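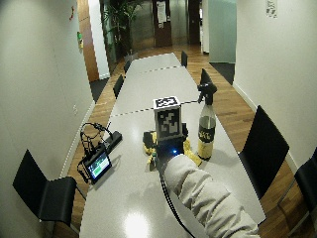 Fig. 1. Glove unit and spray bottle on the long table, meeting room, Lasville.

Minutes of the evaluation meeting, April
Subject: Plunholm hand-tracking glove kit, trial and purchase

Chair: Dardo Ibarra
Meeting opened at 10.15.

1. Previous minutes
Accepted with one correction. The supplier's depot is in Pludmont, and the earlier minutes gave Lasville.

2. Purpose of the trial
The chair restated the scope. The kit is under review as a means of recording hand movements for the cleaning tasks programme. Recordings are to be used to teach the two-arm cell, known in the workshop as Baxter, to pick up, aim and put down hand-held items. Supply of the arm itself is a separate matter and was not discussed.

3. Hardware
3.1 The unit worn on the hand is a black sensor housing with a marker block on top. The block carries square black-and-white patterns on more than one face. The meeting agreed that the patterns must be kept clean and must not be covered by tape or labels.
3.2 A blue indicator light is fitted near the cuff. The quick-start sheet does not say what a steady light means as opposed to a flashing one. Supplier to be asked.
3.3 The cable leaves the bottom of the unit and runs back along the sleeve. Two operators reported that it pulls when the arm is stretched across the table. A clip at the elbow was proposed. The supplier does not list one.
3.4 Thick sleeves. Operators may wear their own clothing, but the cuff must stay clear of the housing. No fault has been traced to clothing so far.
3.5 Glove sizes. Only one size was delivered. A smaller pair is needed before the next session.

4. Trial results
4.1 The spray bottle task was run 58 times over the trial. The sequence is reach, grip, lift, squeeze the trigger, return to the table. Finger data during the squeeze was judged usable. Wrist position was poor whenever the marker block was turned away from the camera.
4.2 A fixed camera gives a good view along the table but not of the far side of the hand. A second camera position was requested. Agreed in principle, subject to item 5.
4.3 Glare from the ceiling lights on the tabletop was raised. It has not been shown to affect marker detection. A matt cover will be tried and the result recorded.
4.4 Battery and storage. Each session fills 600 MB. The present drive is adequate until the end of the trial.

5. Cost
The quoted price is 1,590 for the full kit, with a further 900 for a second year of support. Spare gloves are extra and have not been priced. The chair considered the support charge high for the cover given and will ask for terms without it. No decision to buy was taken.

6. Room
The meeting room table has been satisfactory for length. Cables on the tabletop are to be gathered at one side before each run, and chairs pushed back on the operator's side.

7. Actions
7.1 D. Ibarra: write to Plunholm on items 3.2, 3.5 and 5.
7.2 Workshop: make a trial elbow clip.
7.3 Workshop: obtain matt cover, repeat the spray bottle task with and without it.
7.4 Items 4.1 and 4.2 to be taken again once a second camera position has been marked out.

8. Any other business
A request to add a cloth-folding task was deferred.

Meeting closed at 11.40.

Comments (3)

pv_bench
Item 4.4 is headed battery and storage but there is nothing under it on the battery. Was it discussed?

D. Ibarra
Only briefly. The glove was run on the cable throughout, so we have no battery figures. I will correct the heading.

Marrowfield
We had the same wrist trouble with a different kit. Raising the camera helped more than adding a second one. Worth a try before you spend anything.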